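Event Tourism and Seasonal Festivals
Course Handout, Unit 5: Reading and Planning a Regional Festival Calendar
Instructor: Fasil Ambaye
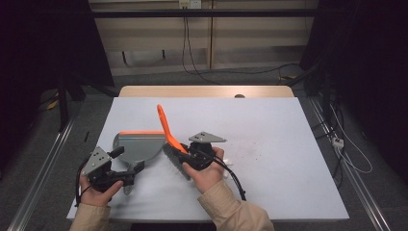

Regional festival calendars are among the first documents a visitor consults and among the last that a host town revises. This unit treats the calendar as a planning document in its own right. Students should be able to read one critically, identify gaps and conflicts in it, and propose changes that a town office could adopt within a single season.

5.1 Types of events

For the purposes of this course, events are grouped by origin. Religious and harvest observances follow a fixed or lunar date and cannot be moved for the convenience of visitors. Civic events, such as founding days and market fairs, usually have a customary week but allow some adjustment. Commercial events, including light displays, food weekends and concert series, are scheduled by an organizer and may change from year to year. Sports events form a separate group, as their dates are often set by a league or federation outside the region.

A published calendar seldom makes these distinctions. When preparing the exercise below, mark each entry according to its type before considering its date.

5.2 Case: the October calendar in Greltitz

Greltitz is a river town with 3,000 residents. Its best known event is the Lantern Walk, held in October after the close of the apple harvest. The procession leaves the upper church at dusk, crosses the old bridge and ends at the market square, where soup and cider are served. The route takes 30 minutes on foot.

Two neighboring towns hold events in the same month. Bornwood has a cattle fair with a long history and a small parade of decorated wagons. Drellby introduced a street music weekend more recently and places it wherever its performers are available. In several seasons the Drellby weekend has fallen on the same evening as the Lantern Walk. Rooms in both towns sold out, the late bus was full before it reached the bridge, and day visitors reported that they had been forced to choose between the two.

The three towns share one bus line and one visitor guide, which is printed in Bornwood. Entries close well before the Drellby program is confirmed. The guide therefore lists the music weekend as "October, date to be announced," and hotel staff are left to answer questions by telephone.

5.3 Points for analysis

Capacity. Consider beds, parking, public toilets and the last departure of the bus. The attendance a square can hold is of little use if visitors cannot leave it afterward.

Audience. Families with young children generally attend the early part of an evening event and leave before the closing program. The Lantern Walk has no activity for them between mid-afternoon and dusk.

Local use. Residents attend the cattle fair to do business. Changes intended for visitors should be weighed against the interests of those who trade there.

Weather. Neither the procession nor the wagon parade has an indoor alternative. Drellby can move its performers into the Hladun Hall, though the hall must be reserved in advance.

5.4 Written exercise

Prepare a revised October calendar for the three towns. State which dates you have treated as fixed and which as movable. Attach a note of no more than 5 paragraphs addressed to the Greltitz town office, explaining the changes and their likely effect on transport. Maps are welcome but are not graded.

Work should be submitted through the department office before the next unit begins. Students who wish to use a region of their own choice should obtain the instructor's approval first and must include at least one religious observance and one commercial event.

Reading for Unit 6: course reader, chapter on visitor guides and printed programs.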